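Getting the back room ready

7th October

We have been in the house since March and I have finally started on the back room. The previous owners papered it at least twice and painted over the lot, so most of the first weekend went on scraping. I had a steamer from the hire shop in Prekau, at 40 dollars a day, and a cheap scraper that bent before lunch.

The plaster underneath is sound apart from one patch near the window. Declan Dawber from up the road had a look and told me to fill it, sand it and leave it alone for a week. I did the first two.

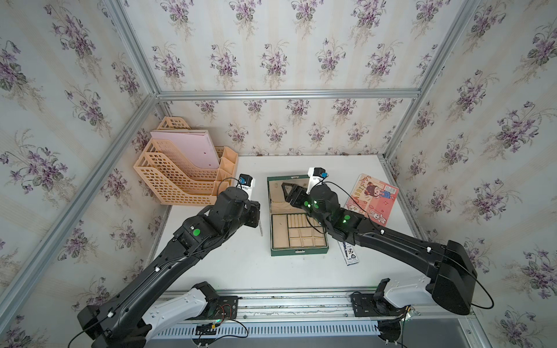
Choosing new paper has taken longer than getting the old stuff off. I ordered 13 samples and taped them up next to the door, where they get the afternoon sun. Plain colours looked flat and the big tropical prints made the room feel smaller. My mum's favourite was always something like the purple violets on cream stripes, with the green leaves, and I have come round to it – at least for one wall. Pattern matching is the catch. You lose a fair bit off every roll with a repeat, so I'm allowing for four rolls and hoping the walls are straighter than they look.

Paste, lining paper and a decent brush should bring the total to just over 200 dollars. The skirting boards still need a coat of gloss, and I want that done before any paper goes up. The light switch has to come off too. I'm doing that on Monday with the power off at the board.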